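Talk notes, Plirkbridge library, August

start w/ the bus. Route 57, last one before midnight, me and Hanyu Gu up the back. She wrote half of Kioko on that bus. Don't rush this bit

- grew up near Grivum st, dad ran the corner shop
- first record: 100 copies, sold 3 at the launch (pause, they'll laugh)
- then the neighbourhod song. Play 1st verse only
- why she never moved away. read quote from my notebook, slow
- questions. water!!
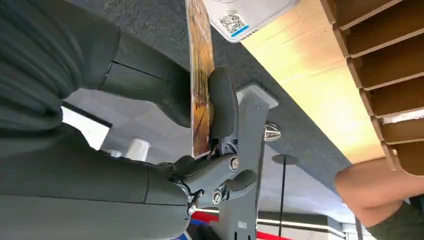
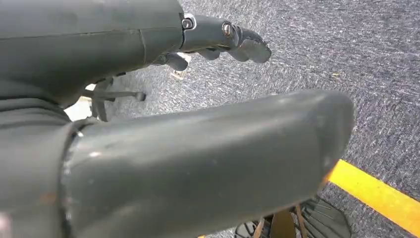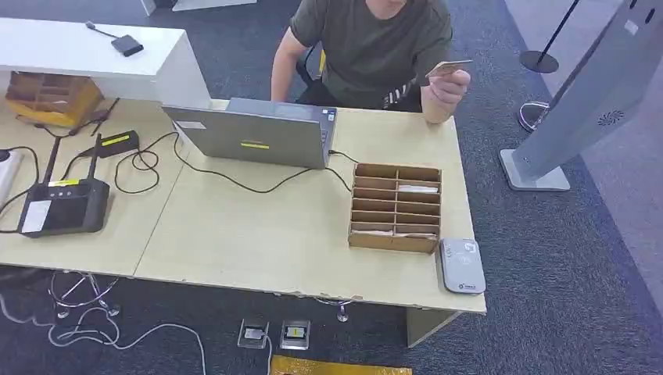

Last one: card held up over the desk, laptop open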